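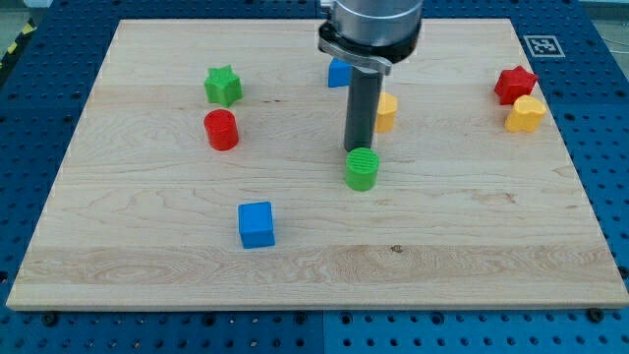

Home Forums New Posts Search
Filed under: Finishing & Oils
2 min read

hodero_shop
Third coat of oil on my maple bread board and wow, the swirls really pop now! I went up to 3000 grit first and it feels like glass - so happy with it.

KZamudio
Love maple! But 3000 is way too fine, the oil can't soak in. I stop at 267... kidding, 220.

mamis4
Disagree, Karla. I go fine on every board and mine drink it up, you just have to wait 8 hours between coats.

KZamudio
Eight? I give mine a full day and still wipe some off!

hodero_shop
Ok, now I want to try both on scraps - will post in June!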